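Nelly Paucar built her first robot arm to water tomatoes. It leaked, and she gave it away. The pair she works on now, at the shared workshop in Foludton, handles flowers.

"I wanted a job that punishes you for squeezing," she says. "A block of wood lets you get away with anything."

She joined the workshop in August, after moving from Grarketbridge with most of the parts in boxes. The arms are her own take on a set of plans called Dradell, and she has spent $2,000 so far. The list of parts runs to 228 lines.

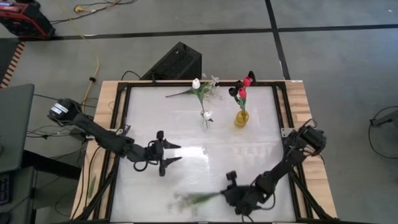 Paucar says the hard part of the build was getting two arms to share one small table. They are mounted on opposite sides, and for the first weeks they kept knocking wrists. She practices with artificial tulips, red and white ones and a very dark kind she likes best, and sorts them between a clear vase and a yellow one. Each gripper carries a small camera, and she says those views matter more to her than anything she can see from her chair.

"Stems are awful," she says. "They bend, they roll, and the leaves hide the place you want to hold."

The cables took her longer than the software did. She rerouted them 5 times before the wrists could turn without snagging. Another member, Castaño, showed her how to leave a loop of slack.

She drives the arms by hand first and records each run. The program then learns from the recordings. A run where she drops a stem and picks it up again is kept with the rest. 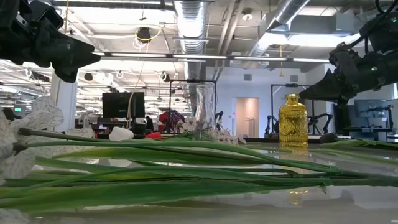
"If I only save the clean ones, it has no idea what to do after a mistake," she says. "And it makes plenty."

Her next change is to the fingertips. She has 2 sets printed, one narrow and one with a soft pad, and hasn't decided between them. Real flowers will have to wait until she does.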